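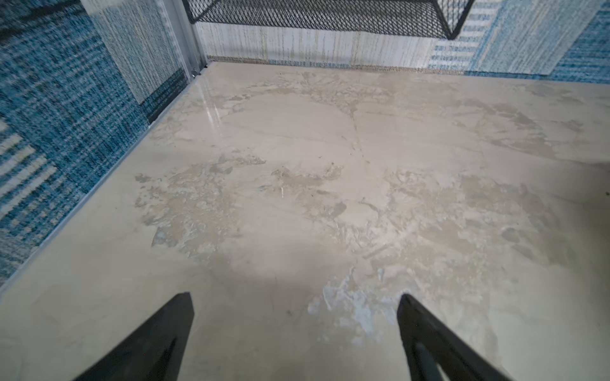 Dolstead, January

Barrier cream, batch 2606. Third go at the ceramide version. Started 8.40, finished just after one, no lunch.

Oil phase up to 75 fine. Water phase slow, hotplate two is on its way out again, went by the probe and ignored the dial. Combined at 74, homogenised four mins, then paddle only. Glycerin in the water this time, not after. Xanthan pre-wetted in the glycerin -- no fish eyes, so keep doing that.

Niacinamide at 4 per cent, down from 5. Myfanwy had two people on the last panel who went pink within the hour and she thinks it was that plus the lactic in the cleanser they'd used first. Could be. Could also be the old preservative. Changing both at once is bad practice I know but the clinic want something to try before the month's out.

pH before adjusting 6.3. Citric solution dropwise, got to 5.4, stopped. Check again tomorow because 593 drifted up overnight and I only spotted it when it smelt off a week later.

Viscosity: forgot to write down the spindle. Redo. Feels thicker than 593, thinner than the Graltau base. Spreads well on the back of the hand, slight drag after a minute, a bit of white on rubbing which goes. Less soaping than last time. Took the silicone out completely so I expected worse.

Smell -- faint, waxy, a bit like candles. No perfume going in, the whole point is people straight off a peel or needling and half of them react to everything. If anyone complains about the waxy smell look at the cetearyl first, we opened a new sack.

Split as follows:
fridge, one jar
bench, two jars, one by the window
40 degree oven, two jars
freeze/thaw, one jar, first cycle tonight
rest into pumps for Myfanwy

Pumps: the Gwynne ones clog. Third stroke gives nothing, then it spits. Product is probably too thick for the dip tube. Tried the wider Tondelora pump and that was fine from the first stroke but the collar leaks if you lay it on its side. Ask if they do a different gasket. Don't order the full box untill we know.

Notes from Myfanwy Pritchard, by phone, while I was washing up, so may be out of order:
- wants it tested on the jawline as well as the cheek, acne clients get most of their dryness there from the retinoid
- nobody on isotretinoin in this round
- morning and night, no other moisturiser, own sunscreen allowed but they write down which
- photos at start, week two, week four, same chair, same light
- is it non-comedogenic? told her we can't say that yet, we can say what's in it

She also asked for a gel version for the oilier ones. Not this month.

Costing, quick one. Ceramide blend is most of it. Dropping it by a third saves more than everything else put together but then what's the cream for. Left alone. Squalane could come down a touch.

Balance was reading 0.02 over with the small weight. Recalibrated, then fine. The preservative was weighed before that so it's very slightly under, well inside the range, noted on the sheet.

Order number for the new airless samples is 1058, chase if not in by the end of next week. Need more pH strips, 250 ml beakers (down to the chipped one), labels.

To do
pH and viscosity at 24 hrs, WRITE DOWN SPINDLE
spin a sample, see if it splits
swab for micro, send with the toner
ring about the gasket
move 593 jars out of the oven, they're done, bin after photos

3.15 -- looked at the warm jars early. No oil on top. Tiny bit of sweating under the lids, wiped, left them.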